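Prindunier student help desk
Ticket 344: Left gripper drops out during fabric folding
Category: Hand-held grippers / recording
Priority: Normal (submitter selected "Emergency")
Opened: 2024-05-14
Status: Closed

Submitted by: Flananard team

Our project is cloth folding. We record ourselves folding things with the hand-held grippers, and later the arm is supposed to learn from it. The right gripper is fine. The left one records for a while and then the finger opening reads zero for the rest of the run, as if it had pinched something and refused to let go. The fingers still move. The number does not.

Already tried: turning it off and on, turning it off and on with more feeling, a different table, a different cloth. We have a demo coming up and would like to fold at least one thing in front of people.

Reply from help desk

Thanks for the detail on the feelings. Please send the following:
Which label is on the gripper.
Whether the zero starts at the same point in each run.
Whether you calibrated after the February update. Old calibration files load without complaint and then behave like this.

Reply from Flananard team

Label says 017左. We read it upside down for a week and had a lively discussion about it, so thank you for asking.

The zero does not start at the same point. Short runs are clean. Long ones die somewhere after sample 400, but never at the same place twice. We calibrated after the update and again this morning. Cloth is the dark red one, folded over on itself with a bend in the middle, and it is a big piece, so there is a lot of reaching. 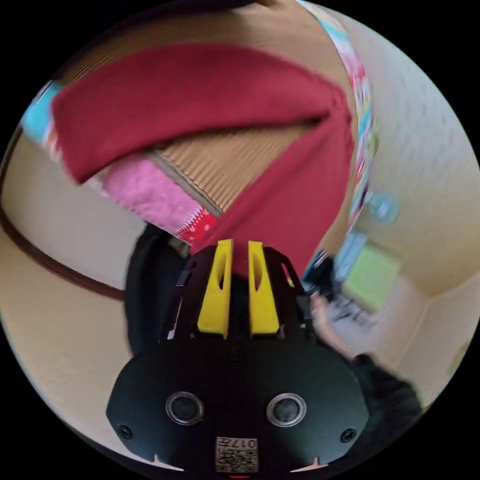 We also swapped the cables between left and right, as the wiki says. The fault stayed with the left gripper, so the cable is innocent. We had already ordered a new cable. It is very nice.

Reply from help desk

Good, that rules out the port as well. Two more things to try, in this order, and please change one at a time. The last team changed everything at once and we still don't know what they fixed.

1. Open the settings page and look at "max samples per run." The default is 1,000. If somebody set it lower, put it back.
2. Record with the gripper held still and the fingers closing on nothing, then again while turning your wrist the way you do for a long fold. Compare the two.

Reply from Flananard team

Max samples was at 1,000. Held still: clean all the way through. With wrist turning: zero in 5 runs out of 5. We have never been so pleased to see something fail.

Reply from help desk

That is the finger encoder connector, inside the body. It works itself out of its seat when the gripper gets twisted a lot, and folding is mostly twisting. Unplug the gripper, take off the front plate, press the connector in until it clicks, put the plate back and calibrate again. Do not glue it. The Čierny team glued theirs and it now belongs to them forever.

Reply from Flananard team

Clicked. Calibrated. Ran the wrist test again and the number stayed alive to the end - then did a full fold, also fine. The fold itself looks like something left in a gym bag, but we understand that is not a help desk matter.

Is there any way to get the bad runs back? Some of them were our better folds.

Reply from help desk

No. The opening was never recorded, so there is nothing to recover. You can keep the video for your slides, but take those runs out of the training folder before you start. Ikholm left theirs in last term and the arm learned to keep its fingers shut.

Closing. Reopen if the zero returns.

Reply from Flananard team

Removed. Does anyone need a cable?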